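3.2 La kitchenette comme terrain : qui lave la tasse de qui ?

Je l'avoue d'entrée, je n'avais pas prévu d'écrire une section entière sur la vaisselle. Mon projet de départ portait sur les pauses café et sur la manière dont on y parle du travail (ou dont on évite d'en parler, ce qui m'intéressait encore plus). Mais dès mes premiers entretiens chez Cludico, les gens me ramenaient à l'évier. Je posais une question sur les réunions, on me répondait sur les tasses. Je demandais comment se passait l'arrivée d'un nouveau collègue, et on me racontait la fois où il avait laissé sa cuillère dans le fond de l'évier tout un week-end ! J'ai fini par suivre le mouvement, et je ne le regrette pas du tout.

J'ai donc mené 15 entretiens dans deux entreprises, Cludico et Karabulut, qui partagent le même étage et la même kitchenette. Les premières conversations ont été assez maladroites, je dois dire. Je parlais de « répartition des tâches domestiques en milieu professionnel » et mes interlocuteurs me regardaient poliment. Quand j'ai commencé à dire « bon, et la vaisselle, alors ? », tout s'est débloqué.

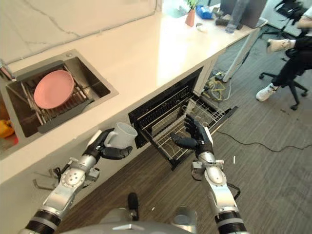
Ce qui m'a frappée en relisant les transcriptions, c'est le vocabulaire. Chez Karabulut, on dit « faire la cuisine » pour parler du rangement, alors que personne n'y cuisine quoi que ce soit. Chez Cludico, on dit plutôt « descendre le lave-vaisselle », expression dont je n'ai jamais réussi à trouver l'origine (il n'y a rien à descendre, tout est de plain-pied). J'ai demandé à tout le monde, j'ai eu des haussements d'épaules et une théorie très compliquée sur un ancien bâtiment avec un sous-sol. Je la garde pour une note de bas de page, un jour.

La règle officielle, elle, tient en une phrase : chacun met ses affaires dans la machine. Dans les faits, j'ai relevé au moins deux exceptions que tous mes enquêtés connaissent et qu'aucun règlement ne mentionne. La première concerne les tasses personnelles, celles qu'on apporte de chez soi et qu'on préfère laver à la main. La seconde concerne les visiteurs – on ne demande pas à un visiteur de ranger sa tasse, mais on remarque très bien s'il le fait, et on en parle après son départ. Un candidat reçu chez Cludico aurait même gagné quelques points comme ça. Je rapporte l'histoire telle qu'on me l'a racontée, je n'ai pas pu la vérifier.

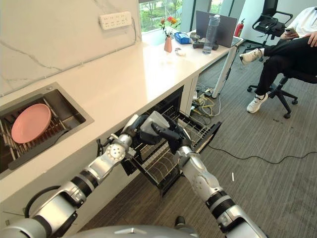 Figure 4. La kitchenette commune : plan de travail, évier et lave-vaisselle ouvert, panier inférieur sorti.

Saadet Aksoy, qui a relu une première version de ce chapitre, m'a fait une remarque que je reprends ici parce qu'elle m'a obligée à tout reclasser. Je rangeais les gestes en deux colonnes, « laver » et « ranger ». Elle m'a fait observer que mes enquêtés parlaient surtout d'autre chose, à savoir vider la machine. Et en effet ! Remplir le lave-vaisselle est un geste individuel, presque machinal, qu'on fait pour soi en passant. Le vider, c'est travailler pour les autres, avec des tasses dont on ne sait pas toujours à qui elles sont, et ça prend assez de temps pour qu'on vous voie le faire. J'ai repris le codage depuis le début. C'était un peu décourageant sur le moment, mais la grille est bien meilleure.

Avec ce nouveau découpage, une chose apparaît nettement dans les entretiens : ceux qui vident la machine sont presque toujours ceux qui arrivent les premiers le matin. Ils ne s'en plaignent pas forcément. Plusieurs m'ont parlé d'un moment agréable, un peu à eux, avant que le téléphone s'y mette. Une comptable de Karabulut m'a dit : « Si quelqu'un le faisait à ma place, je ne saurais pas quoi faire de mes dix premières minutes. » D'autres, en revanche, avaient commencé par plaisir et continuaient par habitude, avec un agacement qui montait au fil de la conversation (j'ai appris à me taire et à resservir du thé dans ces cas-là).

J'avais aussi distribué un petit questionnaire à l'ensemble de l'étage, soit environ 100 personnes. Je ne le commente pas longuement, la formulation de plusieurs items était mauvaise et je m'en suis rendu compte trop tard. Les commentaires libres, eux, sont précieux. On m'y a posé des questions en retour, et il y en a une que j'ai retrouvée sous toutes les formes possibles.
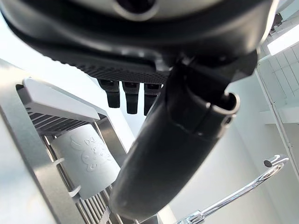
Faut-il instaurer un tour de rôle pour vider le lave-vaisselle ?

Les personnes que j'ai interrogées sont partagées : celles qui le vident déjà y sont plutôt favorables, les autres craignent surtout l'affichage d'un planning avec leur nom dessus. Un rappel oral en début de semaine leur paraît plus acceptable.

Cette crainte du planning affiché mérite qu'on s'y arrête un peu. Karabulut en avait essayé un au mois d'août, quand les bureaux étaient à moitié vides. Le tableau était hébergé sur Anow, l'outil interne de réservation des salles, et il fallait cocher une case une fois la machine vidée. Les cases ont été cochées, ça oui. Mais plusieurs enquêtés m'ont confié qu'ils cochaient le matin en arrivant, pour être tranquilles, et qu'ils oubliaient ensuite. Le tableau a disparu à la rentrée, sans annonce, et quand j'ai demandé qui l'avait supprimé je n'ai obtenu aucune réponse claire.
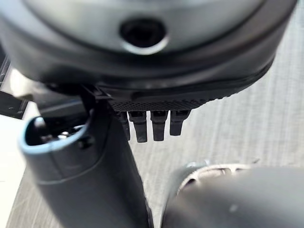

Chez Cludico, on a procédé autrement, par petits mots. J'en ai recopié une bonne partie dans mon carnet et c'est un corpus que j'adore. Le ton y est d'une politesse extrême, avec des « merci d'avance » soulignés et des points d'exclamation qui se veulent souriants. Mes enquêtés, eux, les lisent comme des reproches, et chacun croit savoir à qui ils s'adressent (ce n'est jamais à soi). J'y reviens dans la section 3.4, où je les compare avec les messages du canal de discussion de l'étage, nettement plus secs.

Reste la question de la comparaison avec d'autres lieux. J'ai pu passer quelques matinées chez Rurico, une structure bien plus petite où il n'y a pas de lave-vaisselle du tout, et je m'attendais à y trouver davantage de tensions. J'en ai trouvé d'autres, surtout autour de l'éponge : quand la changer, qui l'achète, où la poser. Le matériau est encore trop mince pour que j'en tire quoi que ce soit de solide, et je préfère le présenter à part, en annexe, avec les extraits d'entretiens complets.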